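Droltthorpe Household Packing Study
Progress report to the Lustik Fund
Grant reference 1684
Prepared by Manolis Zacharopoulos
Monday, November 25, 2024

1. Period and scope

The report covers work from the end of April to the present date. The study looks at how loose food is packed, carried and put away in the home, with thin plastic shopping bags as the main type of carrier. Work packages 1 and 2 are closed. Work package 3 (flat handling and folding) is in progress. Work package 4 (storage and re-use) has not started, in line with the plan agreed with the Fund.

2. Summary of position

Bag stock has been bought, sorted and conditioned. The packing procedure has been fixed and is now in its second version. The folding procedure is in draft. Spending is within the approved budget, with an underspend on consumables and a small overspend on carriage. One delivery date has moved, and the reasons are given in section 6.

3. Work completed

3.1 Bag stock

Stock was obtained from Motaung, a wholesale supplier of carrier bags and food trays. The first delivery contained two gauges of plastic mixed in the same carton. The thinner gauge was set aside for work package 4, where tearing under repeated use is one of the things to be measured. The thicker gauge was kept for packing and folding work.

Printed and plain bags are both held. Printed bags were at first regarded as a nuisance, as the ink adds a slight stiffness over the heavier areas of colour. They have since been found useful. A repeated pattern shows the direction of a crease much more clearly than plain translucent plastic does, and lettering gives a quick check on which way round a bag has been laid. Printed stock will be used for all remaining folding work. Plain stock will be used as the comparison.

3.2 Packing order

The packing procedure uses mixed fruit in an open paper tray. Two orders of loading were compared: tray first, with the bag drawn up over it, and bag first, opened on the counter with the tray lowered in. The second order is slower at the start but leaves the tray level. With the first order the rim of the tray tends to catch on the plastic on the way in, and small items roll to one end.

Version two of the procedure therefore specifies bag first. It also requires the base of the bag to be opened fully before loading. In version one this was left to the person doing the packing, and the results varied more than is acceptable.

3.3 Flat handling

A bag taken straight from the carton is creased along its factory folds and will usually open without trouble. A used bag has no such folds. It holds air, clings to itself along the sides and gathers at the handles. The main task in work package 3 is to describe how such a bag can be brought back to a flat sheet on a kitchen counter, using the fewest movements.

The draft procedure begins with the bag spread as widely as the counter allows. One end is held while the remaining plastic is drawn away from it. Pressing downwards at a single point before drawing gives a better result than pulling from both ends together, which tends to lift the middle and let air back in.
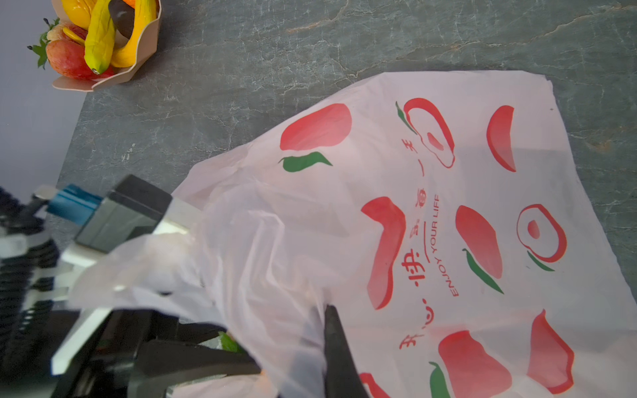
Bunching at one end remains the most common fault. It has two main causes. The first is gathering too much plastic at the start, so that the sheet cannot be released evenly. The second is friction against the work surface, which differs a good deal between counters. On smooth stone the bag slides readily and can be straightened by small movements. On oiled wood it drags, and the far corners turn under. The draft procedure now includes a short check of the surface, and a wipe with a dry cloth if the bag will not slide freely.

Wrinkles that remain after flattening are recorded but are not treated as a fault unless they cross the fold line. Attempts to remove all of them added time and did not improve the final fold.

4. Records

Each trial is entered on a single sheet giving the bag gauge, printed or plain, the counter surface, the contents of the tray and the outcome. The outcome codes were reduced from 7 to 4 in the course of the period. The codes dropped were rarely used, and two of them were being confused with each other. Earlier sheets have been recoded and the originals retained.

The sheets are held in the Lastard filing system at Droltthorpe. Read access can be given to the Fund's reviewer on request.

5. Materials and waste

Fruit is bought in small amounts and replaced when it marks or softens. Bruised fruit changes the weight and balance of the tray very little, but it leaves moisture on the plastic, and a damp bag cannot be compared with a dry one. Items past use go to compost. Paper trays are re-used until the rim loses its shape.

Torn bags are kept, labelled with the trial number, and will be examined in work package 4.

6. Changes to plan

The folding procedure was due for release with this report. It is supplied as a draft only. The delay follows from the mixed-gauge delivery described in 3.1, which meant that early flat-handling trials had to be repeated with sorted stock. No further funds are requested. The extra hours have been met from the staff time set aside for work package 3.

The cost of carriage rose when the replacement carton was sent separately. Motaung has agreed to credit part of this against the next order.

7. Next steps

Complete the comparison of printed and plain bags on stone and wood counters.
Issue version one of the folding procedure.
Agree with the Fund the number of re-use cycles for work package 4.
Order the remaining paper trays.

A decision on the re-use cycles is needed before the next order of bags is placed. Comments on the draft folding procedure should be sent to Manolis Zacharopoulos at the Droltthorpe office.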